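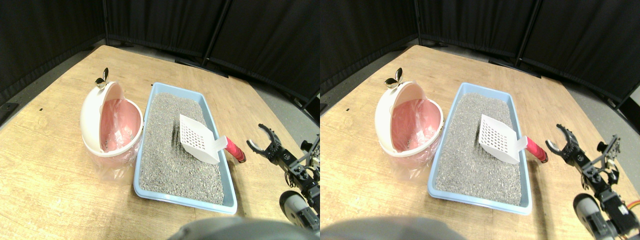
Litter trays, scoops and bins: your questions answered

Welcome to the Nollmont Cat Rehoming help pages. Yen-ting Choi and Loukia Drakos look after new adopters here, and between them they have answered the same litter questions so many times that we finally asked them to write it all down. Have a read through, and if your question isn't covered, do write to us. We really don't mind (and we promise we've heard worse).

How many trays do I need?

One for each cat and one spare, if you have the room for it. In a small flat with one easygoing cat you may well manage with a single tray, so long as you keep on top of the scooping. Put them in different places if you can, as two trays side by side tend to be treated by a cat as one large one.

How deep should the litter be?

Most adopters begin with too little, and then wonder why everything sticks to the bottom. We like a good few centimetres of clumping litter, enough for a proper dig. Some cats like it fuller still, and if yours does, by all means indulge them, but choose a tray with a decent rim or you'll be sweeping the hallway every evening. Kittens are better with a shallower layer and a low side to climb over.

Does it matter which litter I buy?

To you, perhaps not much. To the cat, enormously! We send every cat home with a small bag of whatever they've been using with us, which is usually a plain grey clumping granule with no scent. If you'd like to change to something else, mix a little of the new in with the old and go slowly over a couple of weeks.

What sort of scoop is best?

A slotted one with a handle you find comfortable, and really that's all there is to it. Fine litter wants small holes, but if they're too small you'll be standing there shaking it for ages. Loukia is very fond of a brightly coloured handle because she is forever putting hers down and losing it. Give the scoop a wash whenever you wash the tray.

How often should I scoop?

Twice a day is lovely, once a day is the least we'd suggest. A full change with a wash in warm water and mild washing-up liquid depends on your litter, so look at the packet. Please don't use strong pine or lemon cleaners, which many cats can't abide, and some of which can be harmful to them.

Where does it all go afterwards?

Into a bag, tied up, and out with the general rubbish. Please never flush it, whatever the packet says. Many people keep a little lidded bin next to the tray with a liner in it, and a hinged lid is a great help when you have a scoop in the other hand. Let the liner hang well over the rim so it doesn't slither down inside the first time you drop something heavy in. Empty it daily in warm weather.

I'm pregnant. Can I still do the tray?

It's best if somebody else takes it on for now. If there isn't anyone, wear disposable gloves, wash your hands thoroughly afterwards and have the tray cleaned every day. Your midwife will be happy to talk it through with you.

My cat has stopped using the tray. What now?

Ring your vet first, and if your cat is straining or passing nothing at all, treat it as an emergency and ring straight away. Once illness has been ruled out, think about what has changed: a new litter, a new spot, a noisy washing machine next door to it. Yen-ting is very patient with this one and will happily go through it all with you on the phone.

Can I get a starter set from you?

Yes, you can. Our shop on Hirvonen Road has trays, scoops and liners, and it costs £18 for the three together. Ask at the desk when you come to collect your cat, and we'll carry it out to the car for you.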